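News > Town life > Homes and shops

Sadell lending room opens its kitchen shelf after long wait 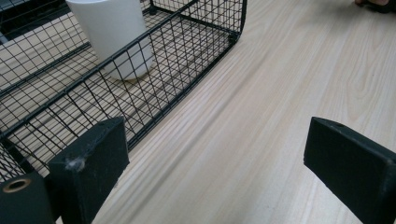 Clémence Besson
Local news writer

2/8/25 — Residents of Sadell can now borrow dishes, pots and small kitchen tools from the town lending room on Bassey Street, in the same way they have borrowed ladders and drills there until now. The new kitchen shelf opened to the public this week, and it holds 446 items.

The lending room is open to any adult who lives in Sadell or in the nearby village of Rorkitz. A person must show a paper with his or her address, for example a gas bill, and sign a short form. After this, it is possible to take things home for up to 3 weeks. There is no charge for the loan itself. If an item comes back broken, the borrower pays a part of the price, and the list of prices hangs next to the door.

The idea for the kitchen shelf is not new. It was first proposed when the old school canteen closed and many boxes of plates and cups stayed in the building. The town wanted to sell them, but the offers were very low. Mackenzie Vachon, who manages the lending room, asked to keep them and received a positive answer only last winter.

"Many people here live in small apartments," Vachon said. "They have dishes for two persons. Then there is a birthday, or the family comes from far, and they buy paper plates. I found this a pity when we had so many good plates in boxes."

The canteen gave the greater part of the collection. The rest, 207 pieces, was given by residents in February of last year and in the months after it. Among the gifts are cake pans, a fish kettle, soup bowls, several coffee pots and one very large cheese grater, which came from a restaurant in Rorkitz. Gifts are still accepted, but not glasses with a chip and not electric machines without a plug. Knives are accepted only if they come in a cover.

The work took longer than planned. The room had a water leak in the fall, and the shelves had to be taken down again when the wall was painted. The cost of the wall was paid by the town. The new shelves were built by Sunov, a small carpentry firm on the road to the station, which also made the counter.

Each type of item has its own place in the room. Plates stand in racks, cups and light things are kept in black wire baskets, and the heavy pots are on the lowest shelf. A number is written on a card and not on the dish, so that the dishes can be used at a table with guests without looking borrowed. Residents are asked to return everything washed and completely dry.

Not everyone was in favor of the plan. Raffaele Pace, who sells household goods on the main square, wrote to the town last year with his worries. He told this newspaper that he still has some doubts, but that his customers have not changed their habits.

"A person who needs a good pan for every day will buy a pan," Pace said. "For a wedding with many guests, they did not come to me before either. They went to the big stores outside." He added that he would like the lending room to tell people where they can buy the same items, and Vachon has agreed to put a list of local shops on the counter.

Among the first borrowers was Léonie Lefèvre, a retired nurse. She took soup bowls and a tall pot for a lunch with her former colleagues. She learned about the shelf from her neighbor and came on the first morning, before the doors were open. "I waited outside with my shopping cart," she said. "The pot is heavier than I thought — I will ask my son to bring it back."

Large orders, for more than 3 tables of guests, must be made at least ten days before the date. They can be made at the counter or by telephone, but not by e-mail for now. The room can also lend tablecloths, although there are only a few and they are often taken in the summer. Chairs and benches are still lent by the sports hall, with a separate form.

The lending room is open in the afternoon on all working days and is closed on public holidays. Parking in front of the building is limited to a short stop for loading. Drivers who need more time should use the lot behind the library, from which a path goes to the side door.

A first report on the use of the kitchen shelf will be given to the town council before the summer. The council will then decide if the opening hours can be extended to the evening.

Contact the newsroom | Copyright Sadell Town News | Back to top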